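# The second life of a fruit box

Lamai Phromma has been keeping her odds and ends in old produce boxes for 16 years, and she still gets excited when a good one comes along. "Look at the colour of it!" she says, before I've even got my coat off. We're meeting to talk about tidying, and within two minutes we're on our knees by the recycling, comparing cardboard.

I'm a complete convert, I should say. Produce boxes are sturdy, they stack, they cost nothing, and somebody somewhere has taken real trouble over the printing. Lamai likes the loud ones best (reds, oranges, great big lettering) and she doesn't care a bit which way up the words end up, as long as the open side faces the ceiling. A hand-hole in the end is a bonus, because a full box of cables is heavier than you'd think.

What goes inside? Everything that has been wandering about the house. Black cables, little white tubs, a plush toy or two, the shiny ball that has rolled under every chair she owns. Her one firm rule is that a cable gets coiled and tied before it's allowed in. She uses pink ties, which show up beautifully against black.

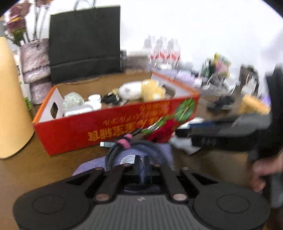

## Start with the table

Lamai's friend Yu-na Choo, who got her into all this, sorts on the floor. Lamai won't hear of it. She wants a table against a wall, with the box in the middle and the small things spread out in front where she can dither over them. Dithering is allowed! She gives it one evening, usually in January when it's dark by tea time and there's nothing else on, and whatever is still on the table at bedtime goes into the box regardless.

The big black paper carrier stands at the back and takes anything that's leaving the house. She saves those bags too, naturally. The handles are thin but they last for ages if you don't put books in.

## Keep something pretty out

I loved this part. However full the table gets, the flowers stay. Dusty pink roses, long stems, in a lilac-grey vase with a surface so bumpy and wrapped-looking you want to run your hand over it. Next to them goes the yellow pitcher, a cheerful great thing with a grey handle, and for me it makes the whole corner. Put that yellow beside a red box on brown wood and you hardly need a picture on the wall.

"If it's nice to look at, I'll sit down and do the job," Lamai says. I went home and bought a bunch of dried roses the same week.
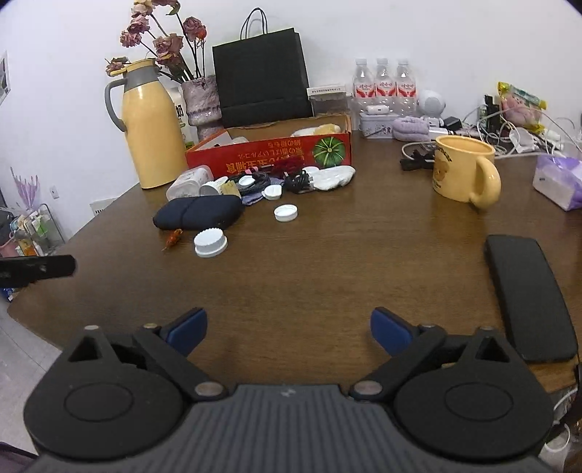 ## Finding your own box

Greengrocers are the obvious place, and the smaller ones tend to be glad to see the back of them. Go early, be friendly, buy something. Check the corners for damp and give the inside a wipe. Lamai's favourites have fruit or veg printed at one end, and a pumpkin will always win her over.

She has filled roughly 300 of them over the years, most now living with friends and relations. Mine came home with me on the bus, on my lap, and it already has the spare batteries in it.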